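Two arms, one table leg at a time: Lies Dierckx on her Brumoveo build

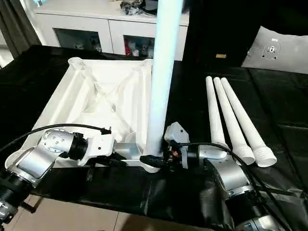 Lies Dierckx started the Brumoveo project because she wanted to know whether two second-hand robot arms could put together flat-pack furniture. She bought the pair in August from a packaging company that was closing one of its lines, and she runs them at the Westside shared workshop, where she has rented a bench for the past few years. The job she has settled on is a small piece with a square white base, cross-braced inside, and posts that go in at the corners. The left gripper works low, with one finger under the front edge of the base, while the right one comes in toward the foot of the pole. Three tapered legs lie on the black cloth beside it.

"People ask why I didn't start with something smaller, like a box with a lid," she says. "I did start with a box with a lid. It took two evenings and I was bored with it. A leg is harder. You have to get it upright, you have to get it over the hole, and then you have to push without tipping everything over."

Dierckx works during the day as a maintenance planner for a bakery equipment supplier. She had used industrial arms at work but had never programmed a pair to share a task. The first weeks went into making sure they would not hit each other.

"They did hit each other," she says. "Once, slowly. I heard it before I saw it. After that I wrote a rule that neither arm can cross the middle unless the other one has reported that it is parked or holding. It makes everything slower and I have left it in."

The control software is her own. She calls it Mato, after a cat her parents had. It runs on an old desktop under the bench and keeps a log of every attempt. At the time of our conversation the log stood at 423, and she had stopped deleting the bad ones.

"The first 400 are mostly me learning what a good grip looks like," she says. "I used to throw out the failures. Then I wanted to compare two settings and had nothing to compare them with."

The cloth was a late addition. The bare table was pale, and the camera software had trouble finding the edges of white plastic parts against it. She tried colored paper first, which slid around. The cloth wrinkles, and she smooths it by hand before each run, but the edges come out clearly enough for her purposes.

Her main difficulty now is pressure. The parts are light, and if the right arm presses at a slight angle, the base shifts and the far side lifts. Holding the base from the front helps, although she had to try several finger positions before she found one that did not push it backward. She also lowered the speed of the last 5 millimeters of travel.

"That last bit is the whole job," she says. "Getting there is easy. I can get there all day."

Money has been the other limit. She set herself a ceiling of 3,000 dollars for the arms, the grippers and everything else, and she has gone over it. The grippers cost more than she expected. One of the two came with a damaged cable, and the replacement was too short to follow the arm through a full turn. She bought a longer one from Brinkmann, the electrical supply store near the workshop, and added the connector herself.

Asked whether the setup would ever be faster than a person, she says no. She can do the assembly by hand in a few minutes and has no plans to race the machine.

"I'm not trying to sell it. I wanted to see if I could get two arms to cooperate on something I could buy in a store. Some evenings they do."

Next she wants the arms to pick up each leg from wherever it has been put down. For now she lays them out herself before a run, and the program expects to find them close to those spots. She has begun writing the part that locates the narrow end of a leg and works out which way it points. It gets confused when two legs touch.

"So I leave a gap," she says. "I'll fix it properly over the winter."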